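**Household service automation at Saarinen** covers the two-armed robots used for table setting, bed making and clearing at Saarinen, a serviced-apartment operator. Run by the operator's own housekeeping staff under a system called Matow. First units in July. Now on 9 floors.

## Work

Before the robots, one attendant did a flat alone. Now an attendant and a machine share it - table and dishes to the robot, bathrooms and glassware still by hand.
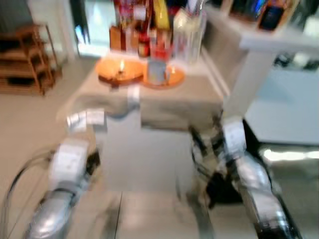 *Both arms at a cloth-covered table with orange plates and a cup.*

Soft goods are the slow part. Cloth folds differently every time, and attendants usually finish the corners themselves. Loose paper gets picked up by staff before a run, at least on paper (the rule is not always followed). 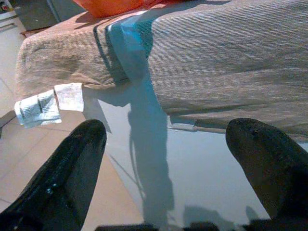

*Wrist camera view, gripper fingers in front of a ribbed beige cover.*

## Effect on staff

No positions were cut in the first year, according to the operator. Job titles changed but: "room attendant" became "room lead", with a small pay rise and 3 shifts of paid training. Less bending and carrying. More waiting around, which many dislike. 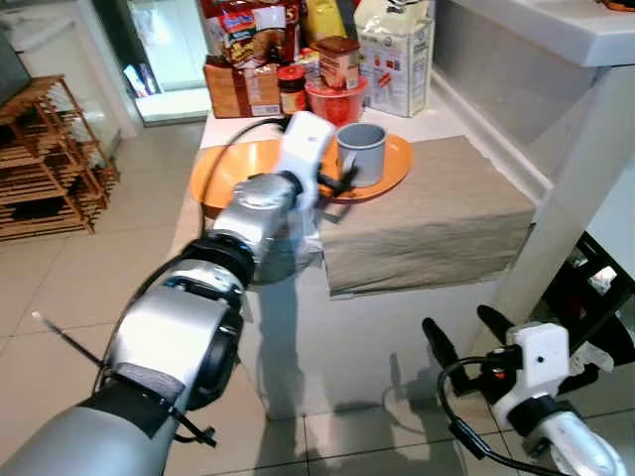
Pace is the main complaint. A lead looks after two flats at once and gets called back when an arm stops part way, so the day is choppier then it was. Breaks were moved to a fixed time after the union, Trillard, took it up. Also a noise complaint, settled.

Of 223 staff surveyed, most wanted to keep the machines but with fewer flats per lead.

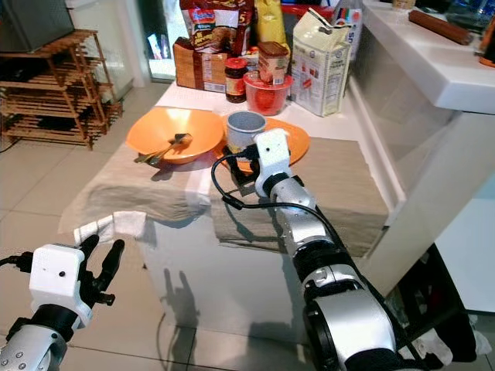 ## Maintenance

Grippers and cables are checked by the supplier, Gollix, at almost 600 hours. Leads can stop a unit, wipe the fingers and restart it. Anything past that is logged and the flat gets done by hand, same as before. Spare grippers are kept on site.

## See also

- Matow
- Domestic robot
- Housekeeping labour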